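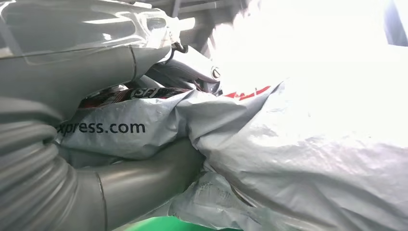

Gray cylinder, plastic packaging.

Fiction > Short Stories > June

Print this story | E-mail this story

THE HOUSE ON LAXDAL ROAD

The listing said the house at 153 Laxdal Road had "whispering views." Dell read it twice in the car and asked his wife what a view would whisper.

"Be nice," Maureen said. "It's only an open house."

It was their ninth open house since winter. At the one in Nurkham the "bonus room" had been a landing. At the one before that the creek was a ditch, and the agent had stood beside it with her hand out as if she were introducing an uncle.

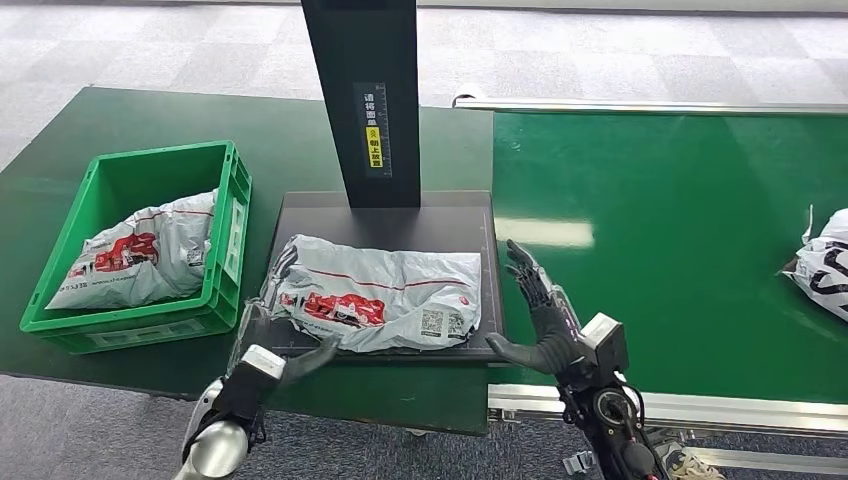

Socorro Sotelo
Contributing Writer

The agent on Laxdal Road wore loafers without socks and told them the place sat on 43 acres, more or less.

"Which?" Dell asked.

"Sorry?"

"More or less."

The agent laughed and gave him a folder. Dell went down to the basement with a marble in his pocket. He set it on the concrete by the water heater and watched it roll, pick up speed, and knock against the far wall. He did it again from the stairs. Same wall.

"Character," said the agent, who had followed him.

"The Plolstead place had character," said Dell. "They wanted us to pay for that too."

Upstairs Maureen was at the kitchen window. The orchard had some 80 trees, according to the folder, and most of them looked dead to Dell, though he had to admit he had never looked closely at an apple tree. Past them was a hill with a barn on it. He waited for the sales talk and none came. The agent was on the porch with his phone.

"I like it," Maureen said.

"The floor runs downhill."

"So did my mother's. She lived there until she was 73."

"And then what happened?"

"She moved to Florida, Dell."

He took the marble out and put it on the windowsill. It stayed where it was. He gave it a push with one finger, and it went a few inches and stopped against a dead wasp.

"Ask him about the septic," he said.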